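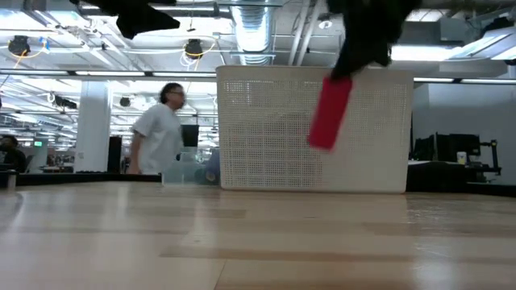 *Red block, basket, two grippers. Pluvberg practice table.*

# Operators wanted for the Pluvberg student project

The Pluvberg team at Trasell College is looking for 2 student operators for the fall term. The work is teaching a pair of robot arms to pick things up and put them somewhere else, a skill most of us had by preschool and the arms are still working on.

We have 547 practice runs recorded and want 2000 before the Prurville Open, our regional student competition. You can do the subtraction. It's why we're advertising.

**What you'd be doing**

- Guiding the arms through pick-and-place runs, mostly with blocks
- Labeling each run as good, bad, or "let's talk"
- Resetting the table between runs, over and over
- Writing notes that somebody else can read

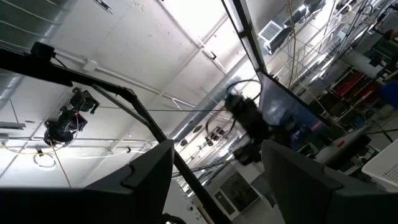

You'll also learn to check the wrist camera views before each session and write down anything that looks off. It's dull work until the day you skip it and lose an afternoon of runs.

**Who should apply**

Any enrolled student, any major. You don't need to code. Last year's best operator studied oboe, and our worst was a robotics major who now does our scheduling, very well. Patience helps, and so does being able to drop the same block for the tenth time without giving it a name.

**Hours and credit**

Two shifts a week, 4 p.m. to 7 p.m., for 16 weeks. You get one course credit through the Texier Workshop, plus a team T-shirt in whatever size is left. Pay is not offered. We asked.

**How to apply**

Leave a note at the Texier Workshop front desk with your name, your major, your free afternoons, and a few lines on the most repetitive thing you've ever done willingly. No résumés, please. Applications close at the end of September, and tryouts are in early October. A tryout takes an hour and consists of moving blocks, so wear what you like.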